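Projects > Surfaces and Blocks > Gallery

Last updated: March 29, 2023

Blue on Terrazzo: Gallery

This page collects pictures and notes on the speckled surface we use at Navwood and on the light blue pieces that get handled on it. People who have visited ask about the surface more than anything else, so most of the notes are about that. The rest is about color, which took longer to settle than we planned.

The surface went in last July. Before that we worked on a plain white sheet from Kusness. It was easy to wipe down but it showed every scuff, and small parts were hard to find on it once the lights were on. Daranee Somboon brought in samples in 3 finishes and left them out for a few weeks so everyone could try them. The speckled one won. The plain gray one is now a shelf in the supply closet.

The chips are in tan, orange, gray, dark green and charcoal on a pale off-white ground. The dark green ones stand out most when you are close. From across the room the colors blend and the whole thing reads as sand or beige, and visitors who have only seen it from the doorway are usually surprised by the green.

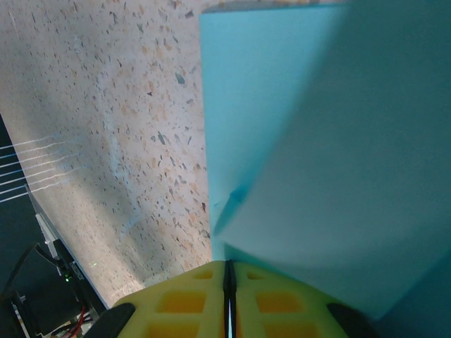 Light blue block on the speckled surface, close up, with yellow gripper.

The blue changes a lot with the angle. Straight on it is a bright sky blue, and on the side turned away it goes to a grayish teal. We had the same trouble when we tried to match it to a paint card from Yagi. Two people held the card up to the same piece and picked different strips. In the end we wrote down both numbers and left it at that.

Shadows are the other thing to plan for. A soft shadow across the terrazzo takes the orange out of the chips and makes the ground look gray. If you are comparing colors, move the piece into the even light first, and keep your sleeve out of the way.

A few notes on care, as we get asked:

Wipe with a damp cloth and plain soap. No scouring pads.
Dust sits between the chips and is hard to see. Wipe the whole surface – including the corners – at the end of the day.
Tape is fine for a day or two. Left longer, it leaves a line. The tape we buy from Somex comes up cleaner than the hardware store kind.
Do not drag metal parts. Lift them.

The wider view has the bench from rail to rail edge. The aluminum rail runs along the near side and the blue trim is on the left and right. The trim was Daranee's idea. She wanted the sides of the surface to be easy to pick out, and blue was what the shop had in the right width. It came in a 700 mm length, which left enough over to redo one piece after the first cut came out short. 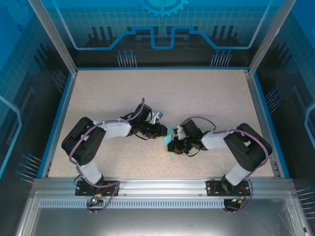 The wider view

Two arms on the rail, one on each side, with a small light blue piece between the grippers. It is pale and lets some light through. Against the sand color it is easy to find, even at this distance.

The purple cable follows each arm and comes down over the front of the rail.

The rail is brushed aluminum and picks up fingerprints. A dry cloth takes care of most of them. Both mounting plates are black and need less attention, although dust shows on them by the end of the week.

We still have 4 offcuts of the speckled panel at Navwood. They are good for testing cleaners or checking a color before you commit to it. Ask Daranee if you want to borrow one, and please bring it back with the label still on the underside.

3 comments – 4 shares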